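Neketti Grid Covering, white, item 2166
Reviewed May 10, 2022

I bought two rolls of this from Nallport to cover a work surface that had gotten hard to keep clean. It is plain white with thin dark lines that make squares. I looked at the Sorkex version too, but that one only came in gray when I ordered, and I wanted a light background so small parts would be easy to find.

Each roll is 305 cm long and comes wound on a tube with a paper sleeve. The first thing to know is that it wants to stay rolled. The instructions say to lay it flat overnight. I gave it one night and the ends still lifted, so I put books on the corners and waited another day. After that it stayed down without trouble. The second roll was a little better, maybe because the room was warmer.

Cutting is easy. The lines are straight enough to follow with a utility knife and a metal ruler, and I only went off once, which was my fault. I measured a few squares in different places and they came out the same every time. If you need to join two pieces, cut both edges right on a line and butt them together. Overlapping them leaves a ridge that catches on everything you slide across it.

The white is a clean white with no cream or blue in it. Colored pieces show up well, and you can see at a glance whether something is straight or sitting at an angle to the lines. I use that more than I thought I would.

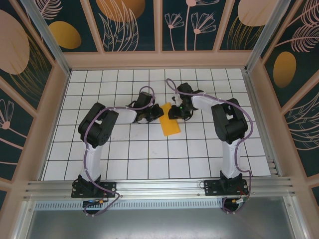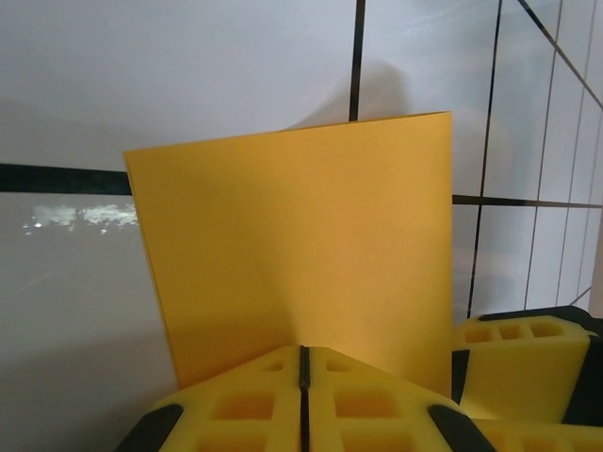 Flat yellow piece with the white squares behind it, from farther off and close up.

Cleaning is mostly good. Pencil comes off with a damp cloth. Marker comes off with rubbing alcohol if you get to it the same day. I left one blue spot over a weekend and there is still a shadow of it. The dark lines have not faded where I wipe the most, but I have only had it down a short time and will check again in August.

It does show dirt. Dust and crumbs of eraser are visible right away, and I wipe it more often than I wiped the old surface. Under a strong lamp there is some glare if you sit facing the light. Moving the lamp to the side fixed that for me.

The adhesive strips in the package are weak. They let go within a week, so I replaced them with double-sided tape from the Pangilinan hardware store and that has held. I would skip the ones in the box.

Price was fair. Shipping took up to 5 days according to the order page, and that was correct. One tube had a dent in the end, but the covering inside was fine.

Good: straight lines, easy to cut, colors stand out, wipes clean
Bad: slow to flatten, shows dust, poor adhesive strips

Four stars. I would buy the same one again for the shelf next to it.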